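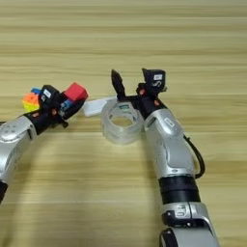 Affordability index shows the same value for every month after May

Status: Closed, fixed
Component: County spreadsheets / index calculation
Affects: Prustville, Varkby
Does not affect: Cabrera

Reported problem

In the member spreadsheet, the affordability index for Prustville and Varkby counties goes flat after May. Median sale price and mortgage rate both change from month to month on the input tabs, but the index column repeats the May value down to the last row. The chart draws a straight line. Cabrera county, in the same file, updates normally.

Steps to reproduce

1. Open the county workbook and go to the Index tab.
2. Filter to Prustville.
3. Compare the index column with the median price column for any two months after May.
4. Repeat for Cabrera. The values differ as expected.

Expected: index recalculated for each month from price, rate and household income.
Observed: index constant from May onward.

Log

Entry 1. Reproduced on the web copy and on a downloaded copy. Forced a full recalculation. No change, so this is not a caching problem in the browser.

Entry 2. Checked the input tabs. Price data from the Mosura import is present for all three counties. Row counts match. Rates are pulled from one shared tab and are correct.

Entry 3. Traced the formula. The monthly payment is calculated on a loan for the median price less a down payment, then divided into monthly household income. In the Prustville and Varkby rows after May, the payment cell points to a fixed row (absolute reference) where it should point to its own row. Cabrera uses a relative reference throughout.

Entry 4. Found the source of the bad reference. The May rows for the two counties were corrected by hand when the price feed sent condo sales mixed in with single-family sales. The corrected formula was locked to row 60 and then filled down with each later update. Cabrera needed no correction that month and kept the original formula.

Entry 5. Replaced the formula in a test copy. The index moves again in both counties. Compared the last 6 months against a separate calculation done outside the spreadsheet. All match to the second decimal place.

Entry 6. Side effect noted. The "Months below 100" counter on the Summary tab reads from the index column and was wrong for the same two counties. It corrects itself once the index is fixed. No edit needed there.

Entry 7. A second, smaller problem turned up during testing. The chart range stops at row 200, and the Varkby series is 10 rows away from that limit. Extended the range to cover the whole column. Blank rows are ignored by the chart, so the axis is unchanged.

Entry 8. Fix applied to the live workbook on December 31, 2023. Charts exported again and replaced on the index page. Old chart files removed from the server.

Resolution

Payment formula restored to a relative reference for Prustville and Varkby. Chart range extended. Input data was not changed.

Members who downloaded the workbook before the fix should download it again. Pasting new monthly rows into an old copy will carry the bad reference forward. Anyone with custom tabs can repair the old file instead: copy the payment formula from any Cabrera row, paste it into the affected Prustville and Varkby rows as formula only, and recalculate.

Follow-up

Added a check to the import sheet. It flags any county where the index is identical in two consecutive months while the median price differs. Tested against the old workbook, it flags both affected counties and leaves Cabrera alone.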